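5.3 Failure case: the gripper that would not close

The most interesting fault in our simulated runs turned up in the tiled room, and we are glad it did! Of 420 episodes, 17 ended with the arm parked near a surface and the fingers still open until the time limit ran out. The policy had not crashed. It kept sending small, sensible-looking wrist motions, and the close command never came.

At first we blamed the contact model in Esis, our simulator, and Rungnapa Ruangrit spent most of April ruling it out. Replaying the logged actions with contacts turned off gave the same stall. What the episodes did share was the view from the wrist: dark tile, thin grout lines, and no target object in sight.

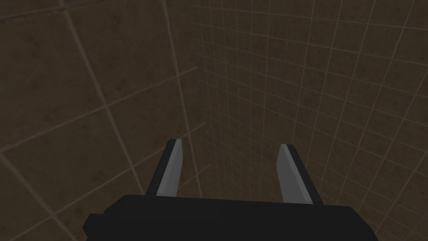
Once the object leaves the view, the policy has only the background to go on, and repeated tiles make a poor guide to motion. A shift of one whole tile looks almost the same as no shift at all. The Harms encoder seems to settle on the "no shift" reading, so the arm believes it is still lined up and waits (Figure 7).

Figure 7. Wrist view in simulation with the fingers open and nothing between them.

Wiebke Baumgart suggested a very simple test, and we love how clearly it came out. We swapped the tile texture for plain gray and reran the 17 failed episodes from the same seeds. All but two closed on the object. We then added a watchdog that backs the arm off after 30 steps without a visible target. It does not cure the encoder, but it gives the policy a second look, and it is now on by default in Anari.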